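Bullstead Hall: Fire and General Safety Walk-Round, with Comments
Ground floor, first floor, kitchen and outside areas. June.

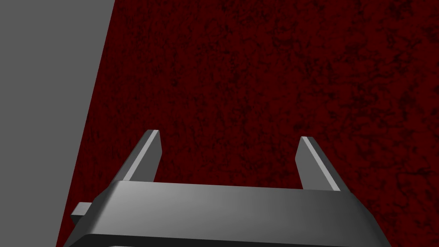

Work through the list in order, starting at the main entrance. Mark each line Yes, No or N/A and write a comment wherever the answer is No. Comments from the last round are printed under each item so that the same fault is not written up twice. If a fault has been put right, say so in your comment and strike the old one out.

Anything marked URGENT goes to the Bullstead office the same day. Everything else goes in the repairs book.

SECTION A: ENTRANCE AND CORRIDORS

A1. Main doors open fully and are not wedged.
Yes.
Comment: Left-hand leaf drags slightly in damp weather. It still opens with one hand. Look at it again in the autumn.

A2. Entrance mat lies flat, with no curled edges.
No.
Comment: Corner nearest the noticeboard has lifted again. Tape is not a repair. Mat to be replaced with one that fits the mat well.

A3. Corridor clear to its full width.
No.
Comment: Two stacks of chairs outside the Garnunitz Room. They were moved during the inspection. The hirers have been told before, and a line about chairs is to go in the booking letter.

A4. Fire exit signs in place and readable from the far end.
Yes.
Comment: The sign over the side door is faded but can still be read. Order a new one with the next batch.

A5. Emergency lights come on when the test key is turned.
No.
Comment: All came on apart from the fitting at the top of the back stairs. Battery has been ordered. URGENT – the back stairs are not to be used after dark until it is fitted.

A6. Handrails firm on both staircases.
Yes.
Comment: None.

A7. Stair nosings fixed down and not worn through.
Yes, front stairs. No, back stairs.
Comment: Loose nosing on the third step up. Two screws missing and the holes are too big to take the same size again. Plug and refix.

SECTION B: FIRE EQUIPMENT

B1. Extinguishers in their marked places.
No.
Comment: The one from the kitchen lobby was being used to hold the stage door open. Put back on its bracket. A proper hook is needed for the stage door, and this has now been asked for at three inspections running.

B2. Pins and seals in place, gauges in the green.
Yes.
Comment: Service labels are all in date. The label on the stage extinguisher has been written over in pen and is hard to read. Ask the Sfeir engineer to put on a fresh one at the next visit.

B3. Fire blanket in kitchen, tapes hanging free.
Yes.
Comment: Tea towels had been hung over it. Moved to the rail.

B4. Alarm tested from a different call point to last time.
Yes.
Comment: Tested from call point 7, by the boiler cupboard. Heard clearly in every room except the upstairs store with the door shut. The store is not somewhere people work, but they do go in to fetch things. Ask Sfeir for a price for an extra sounder.

B5. Fire doors close fully on their own from any position.
No.
Comment: Door to the upstairs landing stops short of the latch. Closer adjusted on the spot, and it then shut properly. Try it again at the next round. Do not adjust it any further without looking at the hinges, as the top one is packed out with card.

B6. Log book filled in.
Partly.
Comment: Weekly alarm tests are written up. The monthly light tests have gaps in spring. If a test was missed, leave the gap as it is and carry on from the present month.

SECTION C: KITCHEN

C1. Floor clean, with no standing water.
Yes.
Comment: Vinyl is splitting along the join in front of the sink. It has been sealed once already. Not a trip hazard yet.

C2. Hot water at a safe temperature, warning sign over the sink.
Yes.
Comment: Sign is there. The water still runs very hot at first. Plumber's visit booked.

C3. Fridge at or below 5 degrees.
Yes.
Comment: The thermometer had fallen down behind the salad drawer. Refixed to the middle shelf. Food left behind by hirers was thrown away.

C4. Cooker isolator switch labelled and easy to reach.
Yes.
Comment: None.

C5. First aid box complete.
No.
Comment: Short of blue plasters and finger dressings. Eye wash has passed its date. All ordered from Kotodport Supplies. Please write down what you take out, even if it is one plaster.

C6. Urn lead and plug undamaged.
No.
Comment: Outer covering pulled back from the plug so the coloured wires show. URGENT – urn taken out of use and locked in the office. Use the kettles until further notice.

SECTION D: MAIN HALL AND STAGE

D1. Floor sound and free from splinters.
Yes.
Comment: Dull patch under the window where the polish has gone. Slippery in socks, according to the toddler group. Include it in the summer floor clean.

D2. Capacity notice on display.
Yes.
Comment: Seated capacity is 74 with tables out. An old notice with a higher figure was found behind the curtain by the stage steps and has been taken down.

D3. Curtains clear of heaters.
No.
Comment: The one on the road side hangs against the heater guard. Tied back for now. It needs shortening by about 11 centimetres.

D4. Tables stored on the trolley and strapped.
Yes.
Comment: One trolley wheel sticks. Push it from the other end.

D5. Stage steps firmly fixed, edges marked.
Yes.
Comment: White edging is wearing off the bottom step. Repaint when the hall is empty for the floor clean.

D6. Sockets and covers undamaged.
Yes.
Comment: The double socket at the back of the stage has a cracked corner. It does not expose anything. Added to the electrician's list.

SECTION E: OUTSIDE

E1. Paths level and free of moss.
No.
Comment: North path is green from the gate to the bin store. Scrape and treat. The raised slab by the drain has been marked with yellow paint and should be relaid before winter.

E2. Outside lights working.
Yes.
Comment: Car park light comes on late. Sensor needs a wipe, which means a ladder and two people.

E3. Bins closed and standing away from the building.
No.
Comment: The recycling bin was against the wall under the kitchen window. Moved to the bin store. It drifts back there after every collection.

E4. Assembly point sign visible.
Yes, after trimming.
Comment: The hedge had grown across half of it. Cut back during the inspection, but the rest of the hedge still wants doing.

E5. Ramp surface and rail in good order.
Yes.
Comment: Grit strip at the foot of the ramp is wearing smooth. Replace before the frosts.

CARRIED FORWARD

Stage door hook. Extra sounder for the upstairs store. Mat for the entrance. Slab by the drain. Hinge packing on the landing door – look at this with the closer, as one job.

Closed since the last round: the cracked pane in the side door, the missing toilet light pull and the loose coat rail.

Completed sheets go in the red folder in the office. Take a blank one from the back of the folder, and if there are fewer than five left, print some more.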